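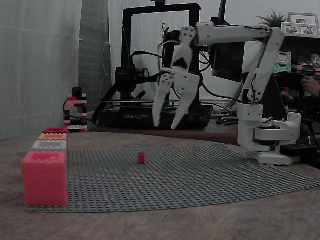 How to Prepare and Submit a Community Reflection

Published by the Wurnham Center for Faith and Public Life
Last updated 14 January 2018

The Center publishes written reflections from members of its partner congregations four times a year. The next collection, which closes in March, takes public grief as its theme. These instructions explain how to draft a reflection, how to handle the stories of other people, and how to send the finished text to the editors.

Before You Begin

Read the full call for submissions and at least two pieces from an earlier collection. Reflections are personal essays. Sermons, book reviews and open letters to officials are handled separately by the Plomlow Forum and should be sent there.

Decide which event or experience you will write about, and write one sentence stating your connection to it. You may have been present, you may know the family, or you may have followed the matter from a distance. All three are acceptable, but the reader must be able to tell which applies. Place this information within the first two paragraphs.

Step 1. Write the first draft

Set down what you remember before consulting news reports. Include where you were, who told you and what you did next. When the draft is complete, check names, places and the order of events against two published sources. Where your memory differs from the record, correct the fact and keep the feeling as you had it.

The finished reflection should not exceed 1140 words. Most first drafts run longer, and a cut of about 20 percent is normal. Opening paragraphs that explain why the subject is important can usually be removed.

Step 2. Seek permission

Any private person who can be identified in your reflection must agree to appear in it. Send that person the complete passage, not a summary, and allow a reasonable period for a reply. If the person has died, contact a close relative. Written agreement by letter or email is required for minors, and it must come from a parent or guardian.

Changing a name does not remove this requirement. In a small congregation, a job title or a street may be enough to identify someone.

Step 3. Review the language

Read the draft aloud. Mark each place where "we" or "our community" appears and confirm that the reader will know who is meant. Use the terms that people use for themselves. Describe violence only as far as the reflection requires — detailed accounts of injury are returned for revision.

Quotations from scripture, hymns or poems should be kept under 40 words in total, with the source and translation given in parentheses.

Step 4. Submit the text

Send one file, double spaced, with the title at the top and no author name on any page. In the body of your message, provide:

Your name as it should appear in print
Your congregation or organization, if any
A biographical note of no more than 70 words
Copies of all permissions

Writers applying for the Ngubane Fellowship should say so in the same message. No separate application is needed.

After Submission

Each reflection is read by two editors. Accepted writers receive an edited copy and are asked to approve or discuss every change before publication. Copyright remains with the author. A piece may be withdrawn at any point until the collection goes to press.

Related guides: Leading a Discussion After a Reading; Using the Drevov Reading Room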